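Portrait Sessions at Grostdale: Common Questions

How long is a session?
Two hours with Pundon Portraits, including the walk up to the lake.

How many photos do I get?
You choose from an online gallery of roughly 256 images. Seven retouched prints are included.

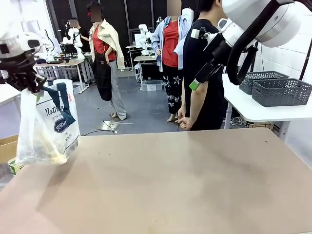
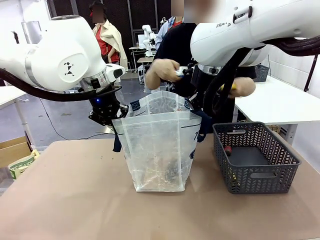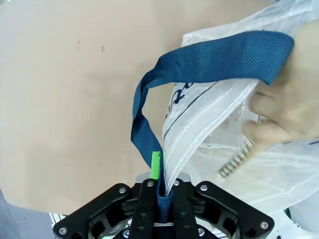 What if it rains?
We move you to another open date at no charge. The lake road is closed until April.

Can I bring my dog?
Yes, on a leash.

How do I book?
Use the form. The deposit is $256.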